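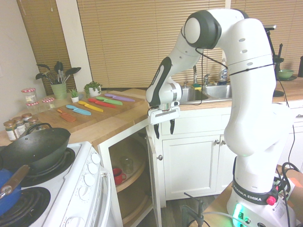
Pay drivers for the waiting

2/8/23

Quick one between runs, so forgive the typing.

Waiting time. Has to be paid. All of it, from the minute the van is on site and the driver has checked in. Not after the first hour, not "at the depot's discretion". From the minute.

I ran vans out of Fakcombe for nine years before I moved to the desk, and the biggest hole in my week was never traffic. It was sitting in a yard with the engine off while somebody looked for a pallet. Last September I went back through our job sheets and added it up. 1483 hours in one year, across 24 drivers. Most of it unbilled. Customers wouldn't pay, we didn't push, and the drivers on per-drop rates ate the whole thing.

I know the argument the other way. Birgit Sperling at Rathjen put it to me pretty well – margins are thin, the shipper will just go to whoever quotes without the waiting clause, and then your drivers have no jobs to wait on. Fair. I've lost work like that. Lost the Clondero run over it, and it was a good run.

But look at who is holding the cost now. A guy with a van lease and a fuel card. He can't make the warehouse load faster. The warehouse can, and it has no reason to bother while his time is free to them. Put a price on it and watch how quick they find a forklift.

Tastia did it. They were six vans at the time, tiny. Wichai Onsri wrote a per-minute charge into every new contract and lost two customers the first quater. The others grumbled and signed. His drivers get the full charge, no cut for the office. I asked if he'd go back and he laughed at me.

What I don't want is another voluntary code. We had one. It's a nice PDF. Everybody signed it and the yards stayed exactly the same, same queues, same shrug from the window. If the big contracts don't carry the charge then the small firms can't either, so this needs to be law or at least a standard term you have to strike out on purpose, with your name next to it.

And clock it properly. Gate in, gate out, both sides get the record. Half the fights I've had were over wether the van was even there.

Somebody will email me that this makes same-day delivery dearer. Yes. A bit. It already costs that much, the driver is just the one paying it.

Phone's going. More on fuel surcharges next time.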